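# The Patience of Hands

Veronika Grabner has taught piano, driving and, for one bad winter, toddlers to ski. She says none of it prepared her for teaching a robot to clear a table.

She works at Okenden, a small outfit on the second floor of a former shoe warehouse, where eight people spend their days moving robot arms by remote control. The method is simple to explain and maddening to do. The operator performs a chore through the robot, and the computer keeps a record of every joint angle and every second of video. Repeat until the machine has enough to go on. For the current chore, enough has been set at 394 good runs.

"Good" is the word that causes arguments. A run in which the operator drops a cup is bad. A run in which she drops the cup and picks it up again is, depending on who you ask, either bad or the most valuable ten seconds of the week. Grabner holds the second view, loudly. Glenys Clegg, who reviews the recordings, used to hold the first and now marks such runs with a small question mark, a compromise that pleases neither of them.

I was allowed a turn. You put on the controls, you lift your own arm, and a short moment later the robot lifts one too, with the air of a teenager asked to help with groceries. My fingers closed. Its fingers closed. Between us lay a gap in which I had already decided the job was done and it had not yet begun.

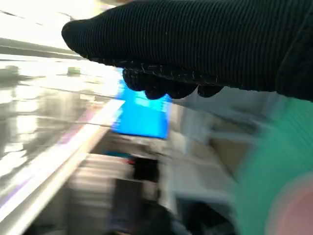
The trick, Grabner told me, is to stop watching the hand. Beginners stare at the fingers and forget the elbow, and the elbow is what knocks things over. She spent most of December learning to feel where it was. She also learned to stop reaching the way a person reaches, in one careless swoop, and to approach everything as though it might be asleep.

This raises an awkward point. If the idea is to show the machine how people do things, and the people have to move like burglars to show it, what exactly is it learning? Clegg has a theory that every robot trained in the building will one day be recognizable by its manners. The older system, known as Plillum, still pauses before it grasps anything. It got that from a former operator named Ashworth, who liked to think things over. His pause survives him — he moved to Kilel to run a boatyard — and so far all attempts to train it out have only made it shorter.

The work pays decently and is hard on the shoulders. Shifts at the controls run 13 runs at a stretch, then a break, then 13 more. Operators talk to the robot, mostly under their breath, and Clegg hears all of it on playback. She has asked for the microphone to be turned off. The request is being considered.

By late afternoon I had managed two runs that Clegg would keep, one of them with a question mark. At home that evening I reached for a glass of water, slowly, keeping track of my elbow, and my wife asked if I had hurt my back.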